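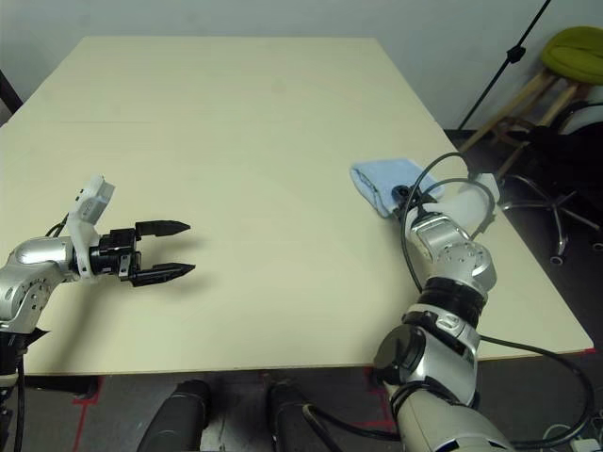
How loud is the Gasora 21 if I keep it in the house?

Quieter than the miner it replaces, but you'll still want a door between it and your bed. I ran mine in a hall closet for most of August and could hear it from the kitchen with the radio off.

I sell these out of my shop in Zosness, mostly to people who want to mine a little bitcoin at home and get some heat out of it. The Gasora 21 is the small one in the Vorneo line. It pulls 760 watts at the wall, so a normal household outlet handles it fine - just please don't share that outlet with a space heater (I've had that phone call more than once!).

Setup is pretty painless. Plug in the network cable, open the settings page in your browser, paste in your pool details and your wallet address, and hit save. Mine was hashing before my coffee was done. There's no wifi on this model, so if your router is at the other end of the house, add the 40-foot cable to your order.

Will it make you rich? Please look at your electric bill first. I pay a pretty friendly rate here and some months I still come out behind. I like having it anyway, and the spare room stays nice and warm all winter.

What you get:
Gasora 21 miner
Power supply and cord
Bae dust filter, plus one spare
Printed quick start sheet

Item number 2143. Units shipped since October 2023 come with the newer fan, and if you have the older one I can sell you the fan by itself. Returns are fine within 40 days as long as the case hasn't been opened. Shipping is ground only - it's heavier than it looks.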